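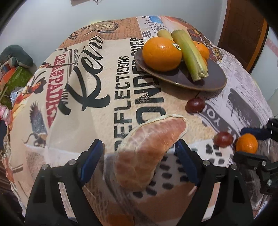 A peeled citrus segment between the finger pads of a hand-held gripper. A second gripper, at right, is at a smaller fruit.

Soft fruit is a hard case for a parallel gripper. A citrus segment has no rigid shell, its membrane tears under a small shear load, and its outline changes as soon as it is squeezed. A controller that closes until the motor current rises will often have damaged the fruit before it registers contact.

A report released in May 2025 by the manipulation group at Bjarnason takes a different route. The fingers carry no force sensors. The policy learns how far to close from video recorded by cameras on hand-held grippers, which a person operates directly. The same finger geometry is later mounted on a pair of arms. Force is never measured at any stage; the network has only the images and the jaw opening to work from.

The data set, named Zillell, was recorded in homes, with household tables, patterned cloths and the ordinary clutter of a kitchen or dining room left in place. Patterned cloths matter to the method. The position of the hand-held tool is recovered by tracking visual features from one image to the next, and a plain white tabletop offers very few of them. A densely printed cloth offers a great many. The cost comes on the perception side, where the policy must separate a translucent object from the lettering and artwork behind it.

Nanna Þorgeirsson, who designed the evaluation, says the group expected the background to be the main source of failure.

"We assumed print would confuse the grasp point," she says. "It did at first. After we mixed the cloths in training, the remaining errors were mostly depth errors. The jaws closed a few millimeters short, at the thin end of the segment."

The central result concerns closing width. The baseline policy predicts a single binary command, open or closed, with a fixed speed. The revised policy predicts a target width at every control step and is trained with an added penalty on overshoot, meaning any closure past the width at which the human operator stopped. Both were tested on peeled segments that had not appeared in training, with 200 trials per policy. A trial counted as a success if the segment was lifted, moved to a dish and released with its membrane intact.

The revised policy succeeded in 168 of 200 trials. The report gives the baseline result only as a plot, in which the gap is wide for segments and close to nothing for whole mandarins and other firm fruit. Whole fruit tolerates overshoot, so the finding is in line with the explanation the authors offer. It doesn't prove it.

Failures were sorted by hand. Twenty of them were drops during transport, nearly all with the segment gripped near one tip. The rest were split between torn membranes and missed grasps. The authors note that drops and tears pull in opposite directions: a tighter width target reduces the first and increases the second. They chose one setting and held it for the whole test.

Some limits are stated plainly. Finger pads were wiped between trials, and a run without wiping, done in March at the group's Sitedside laboratory, was stopped early when juice on the pads changed the friction enough to make the learned widths unreliable. The policy has no means of detecting this. Pad wear was not studied. The arms also moved slowly throughout, at a pace set for safety, and no throughput figure is given.

Two-handed work is the next step. The recordings already include a second gripper, but the present policy treats each arm separately and coordinates them only through a shared view of the table. Þorgeirsson's group wants one arm to steady a fruit while the other pulls a segment free, a task in which the two width targets depend on each other.

An independent repeat is being prepared at Gellton, using the same pads on a different make of arm. The training code will be shared with that team first and released more widely when the repeat is complete.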